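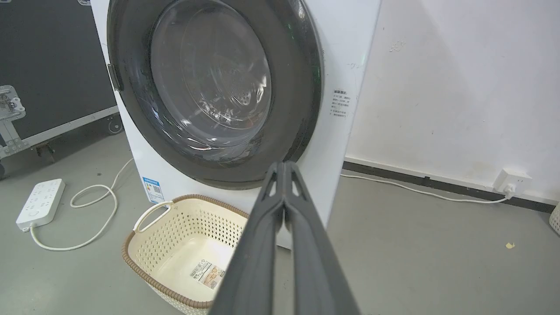
Annelise Trautwein
Standards Officer, Werkari Wedding Photography Guild

Speaker notes: Care and Delivery of Wedding Files
Members' afternoon, Halim Hall, 2 p.m.

Opening

Welcome members and guests. Confirm that the sound is working at the back of the hall. Remind the room that questions are taken at the end and that the handout contains the full text of the revised guidance.

State the purpose of the session. The Guild revised its guidance on the storage and delivery of wedding photographs in July. The talk covers what a member is expected to do between leaving the reception and handing over the finished gallery. Camera settings and editing style are outside its scope.

Why the guidance was revised

The Guild received 146 replies to its members' survey. Most described sound practice. A smaller group kept a couple's photographs in a single place for several days after the wedding, often on the memory cards themselves. The previous guidance asked for "prompt" copying and left the word undefined. The revised text sets a limit.

Pause here. Allow a moment for members to find page 3 of the handout.

The first night

All cards are to be copied before the member goes to bed on the day of the wedding. Two copies are made on separate drives. Cards are not erased until the gallery has been delivered and the couple has confirmed that it opens.

Members who travel should carry one drive on their person and leave the other with the second photographer, where there is one. Where there is none, an online copy may be started overnight from the hotel. The Guild recognizes that hotel connections are often slow – an incomplete upload does not count as a second copy.

Mention that the Tristix checklist, supplied with the handout, can be printed at half size and kept in a camera bag.

Labeling drives and cases

Every drive used for client work should carry a written label with the couple's reference, the month of the wedding and the number of the copy. The reference should match the one on the contract. Surnames alone are not sufficient, as a busy member may well photograph two families of the same name in one season.
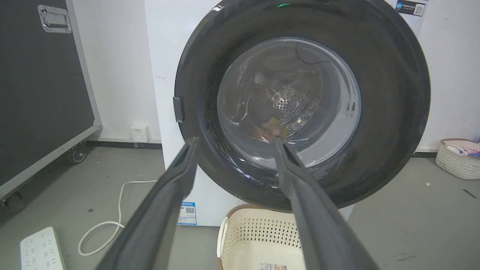
Drive labels should be fixed to the front face and should remain readable when the drives are standing on a shelf. Labels placed underneath tend to go unread. Household appliances follow the same principle: the washing machine on the screen has a printed label at the upper right of its front panel and an energy label lower down, below the door, and both can be found without moving the machine. Members are asked to treat a shelf of client drives in the same manner, and to replace any label that has begun to peel.

Delivery to the couple

The contract should state a delivery period in days. The Guild's model contract now uses 60 days for the full gallery. Members may choose another figure, provided that it is written down and agreed before the deposit is taken.

If a delay becomes likely, the couple should be told in writing before the period ends, with a new date. An apology after the deadline does not meet the standard.

Use the Bevado sample here. The sample gallery holds 555 photographs, sorted into preparations, ceremony, portraits and reception. Show the opening page only, then the download page. Point out that the closing date for downloads appears beside the button and is repeated in the covering letter.

Keeping files after delivery

The contract should also say how long the originals will be kept. Couples frequently assume that they will be held forever. Read the clause on the last page of the handout aloud and ask members to compare it with their own wording.

Questions

Take questions from the floor. Questions about individual complaints should be referred to the Guild office. Collect spare handouts at the door.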